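De: Leire Tejada
Para: lista pizarras-y-tintas
Fecha: 15 nov 2018
Asunto: Re: Rotuladores que se secan antes de tiempo (almacenamiento vertical)

Mafalda Carrilho escribió:

> Hemos repetido en octubre el recuento de bajas de rotuladores de
> pizarra blanca en las aulas del edificio Godinho. De 1,054 unidades
> entregadas desde el curso pasado, casi 30 por ciento se devolvieron
> con tinta en el depósito y la punta sin flujo. Todas eran de la
> serie Durkard de base alcohólica. ¿Alguien ha comparado la posición
> de almacenamiento con la pérdida de flujo? El proveedor solo indica
> "guardar tapado".

Contesto por partes.

En una tinta de borrado en seco el pigmento no está disuelto, está en suspensión en una mezcla de alcoholes con resina y agente desmoldeante. Si el rotulador pasa semanas con la punta hacia arriba, el pigmento sedimenta hacia el fondo del depósito y la punta recibe disolvente casi limpio. El trazo sale gris y el usuario lo da por agotado. Con la punta hacia abajo ocurre lo contrario: se satura el fieltro y, si la tapa no cierra bien, gotea o forma costra en el borde.

La posición horizontal es la que menos problemas da en reposo largo. En uso diario, el vaso sobre la mesa es lo habitual y no lo vamos a cambiar por circular interna. Lo razonable es fijar la orientación y limitar el tiempo.
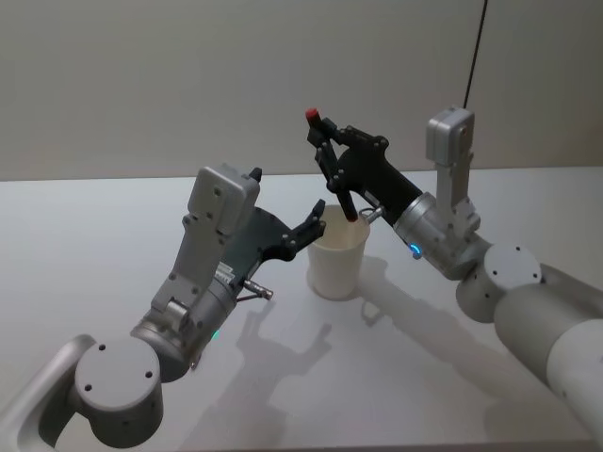
Mafalda añade, en un segundo mensaje que no llegó a la lista, que en su caso la orientación explica solo una parte: los Durkard de tapa roja fallan antes que los negros guardados en el mismo cajón, y ella sospecha del cierre y no del pigmento.

Puede ser. Para separar las dos causas propongo lo siguiente:

1. Pesar cada unidad al abrir la caja y anotar el valor con dos decimales.
2. Dejar 12 unidades por color en horizontal y otras 12 con la punta hacia arriba, a 20 grados, sin abrir.
3. Volver a pesar al cabo de un mes. Si hay pérdida de masa, el cierre no es estanco. Si no la hay y el trazo es pálido, es sedimentación.
4. Las de trazo pálido, tumbarlas un día entero con la punta algo más baja que el cuerpo y repetir el trazo sobre la misma pizarra.

El paso 4 recupera bastantes unidades. No conviene agitarlas con fuerza destapadas: entra aire en el fieltro y el flujo queda irregular.

Sobre los recargables Mivley, que se mencionaron en el hilo anterior: el depósito es de tinta libre con regulador, sin fieltro interior, y no sirve como control en esta prueba. Tampoco mezclaría recargas de Plovell en cuerpos Durkard, por la diferencia de resina. Deja una película que luego no sale en seco y hay que retirar con isopropílico.

Mafalda, si me mandas los pesos en una hoja de cálculo los cruzo con los míos. Indica el lote, viene grabado junto al clip.

Un saludo,
Leire Tejada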